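05/10/2022

# Vekell: our year in the simulated room

Right, I promised everyone at club I'd get this page up before half term, so before I lose my nerve, welcome to the Vekell gallery! Vekell is the name of our team (Isamu Kaneko came up with it, and he still won't say what it means) and we're the after-school robotics group that spends its evenings teaching a robot arm to tidy up after imaginary people. I'm Nuala Mac Giolla, I do the write-ups and a fair bit of the grasp planning, and I've been told to keep this short. I haven't.

We started in June with no arm of our own and no money for one, so everything we do is in simulation. You get a room, an arm, a pile of household bits and a list of jobs. The competition we enter is called the Pesitz Cup and it's run entirely on screen: teams send in their controller, the organisers run it in rooms you've never seen, and you get a score back with a log file so long it makes your laptop fan scream. Our first entry scored 1,168 and our second scored 2,183, and I did a small dance in the corridor, which Frida Hallgrímsson saw and has mentioned many times since.

A quick who's who for any parents reading. Frida looks after the vision side, so working out what's where. Eero Heiskanen does the motion planning and is the only one of us who likes the maths. Hrefna Riis builds our practice rooms and is wonderfully mean about it, she puts things in the worst spots she can think of. Isamu runs the tests and keeps our spreadsheet, and he'd want me to say it has colour coding now.

Most of our trouble has been with the last few centimetres. Getting the arm across a room is fine! Eero's planner (we call it Pudov) does that part very nicely and hardly ever bumps into anything these days. Then you get close to the object and it all goes to bits, as the room camera can't see past the arm, and the view from down by the gripper is so near everything that a cup fills half the picture and you can't tell where it stops. We argued over which view to trust for weeks. Frida was for the close one, I was for the far one, and in the end we took both and let the code swap between them depending on how near it thinks it is. The swapping code is called Kobori and it's my favourite thing we've made.

So, both kinds of view, from the same practice room: 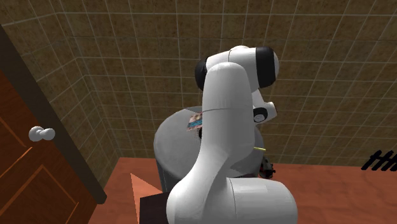
The arm by the round grey stand, with a little printed box on top and a thin yellow stick poking out to the right. The door's partly open too.

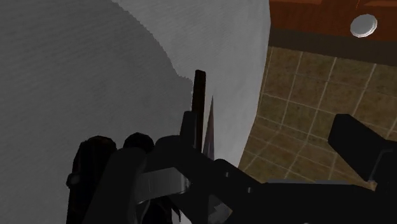

Very close in now, with the black gripper up against a big white cylinder and the wooden front with its round knob in the corner behind.

Kobori still gets the swap wrong sometimes. If it changes over too early the arm hovers and dithers, and if it changes too late you get a nasty little shove and whatever you were reaching for goes rolling off. Isamu set up a run of 2,000 attempts over the holidays and left it going on the old computer in the prep room, and reading through the failures has been miserable but really useful. Loads of them were the same mistake! The gripper was coming in tilted, so one side arrived before the other and pushed the thing away. Eero has put in a check that straightens the wrist first, and it's slower but I can live with slow.

Next job is thin things. Pens, spoons, anything you could lose down the back of a sofa. Hrefna has made us 6 new rooms for it and from what I've heard one of them has a spoon under a chair, so thanks for that, Hrefna. I'd also like us to try opening doors properly, though Eero goes a bit pale when I bring it up, and I think we'd need to rework how Pudov handles anything on a hinge.

If you're in Year 9 or above and fancy joining, come and find any of us at lunch in the computing room. You don't need to have done any coding (I hadn't, I came for the biscuits). We could especially do with someone who likes drawing, as our team logo is currently a square with a V in it and Frida says it looks like an envelope.

Isamu's test notes and the full score logs are in the club folder, and I'll add the next batch of pictures once the thin things entry has gone in.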